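니루넨 주거복지재단 소식지
공용주방 운영 안내 및 상반기 사업 보고

니루넨 주거복지재단은 지난 4월부터 입주자 공용주방의 이용 규정을 개정하여 시행하고 있습니다. 이번 개정은 입주자 대표회의의 건의와 시설관리팀의 점검 결과를 함께 반영한 것으로, 재단이 운영하는 페디스관과 티어니관 2개 동 전체에 적용됩니다. 현재 두 건물에는 모두 368세대가 거주하고 있으며, 공용주방은 각 건물 1층에 설치되어 있습니다.

개정 규정의 주요 내용은 다음과 같습니다. 첫째, 예약 없이 이용할 수 있는 시간이 오전 7시부터 오후 9시까지로 조정되었습니다. 그 밖의 시간에 주방을 이용하고자 하는 세대는 전날 정오까지 관리사무실에 신청서를 제출하여야 합니다. 둘째, 단체 이용 인원은 최대 30명으로 제한됩니다. 명절 음식 준비나 동호회 모임으로 이용하는 경우에도 같은 기준이 적용되며, 대표 신청자 1인이 정리 상태를 확인한 뒤 열쇠를 반납하여야 합니다. 셋째, 개인 식재료를 공용 냉장고에 보관할 때에는 호수와 보관 시작일을 반드시 기재하여야 합니다. 표시가 없는 식재료는 매월 말일에 일괄 폐기됩니다.

시설관리팀 로마나 돌레잘 팀장은 "규정의 취지는 이용을 제한하는 데 있지 않으며, 여러 세대가 같은 공간을 불편 없이 나누어 쓰도록 하는 데 있다"고 설명하였습니다.

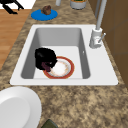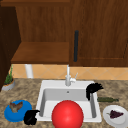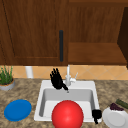
주방 개수대와 목재 수납장

상반기 동안 공용주방의 누적 이용 건수는 2584건으로 집계되었습니다. 이용이 가장 많은 시간대는 오후 5시에서 7시 사이였으며, 재단은 이 시간대의 혼잡을 줄이기 위하여 티어니관의 조리대 이용 순번제를 시범 운영하기로 하였습니다. 순번표는 관리사무실 앞 게시판에서 배부하며, 한 세대의 연속 이용 시간은 한 시간을 넘을 수 없습니다. 시범 운영 결과는 다음 호 소식지에 게재할 예정입니다.

아울러 재단은 입주자를 대상으로 하는 생활요리 강좌 '니소라'를 새로 개설합니다. 강좌는 블라흐니드 데일리 강사가 담당하며, 혼자 거주하는 입주자가 적은 재료로 한 끼를 준비하는 방법을 중심으로 진행됩니다. 국과 찌개, 밑반찬, 남은 밥을 활용한 음식이 교육 과정에 포함되어 있습니다. 수강료는 없으나 재료비 일부는 수강자가 부담하며, 앞치마와 개인 용기는 각자 준비하여 주시기 바랍니다. 만 65세 이상 입주자의 재료비는 재단이 전액 지원합니다.

수강을 희망하는 입주자는 페디스관 관리사무실을 방문하거나 전화로 신청할 수 있습니다. 신청자가 정원을 초과하는 경우에는 이전 강좌에 참여하지 않은 세대를 우선 선정합니다. 선정 결과는 개별 문자로 통지하며, 두 차례 이상 사전 연락 없이 결석한 수강자는 다음 기수의 신청이 제한될 수 있습니다.

한편 지난 입주자 대표회의에서는 음식물 쓰레기 배출 장소의 이전 문제가 논의되었습니다. 클로다 스캔런 대표는 현재의 배출 장소가 페디스관 출입구와 가까워 여름철 악취 민원이 반복되고 있다는 의견을 전달하였습니다. 재단은 건물 뒤편 주차장 인접 부지를 대안으로 검토하고 있으며, 수거 차량의 진입 가능 여부를 확인한 후 최종 위치를 공고하겠습니다. 공고 전까지는 기존 장소를 그대로 이용하여 주시고, 배출 시간인 오후 8시 이후를 지켜 주시기 바랍니다.

공용주방의 설비 고장이나 파손을 발견한 경우에는 즉시 관리사무실에 알려 주시기 바랍니다. 야간에는 당직실에서 접수하며, 누수와 가스 관련 신고는 시간에 관계없이 우선 처리합니다. 규정 전문은 각 동 게시판과 관리사무실에서 열람할 수 있습니다.

문의: 니루넨 주거복지재단 입주지원과 (담당 기로드 오 켈리)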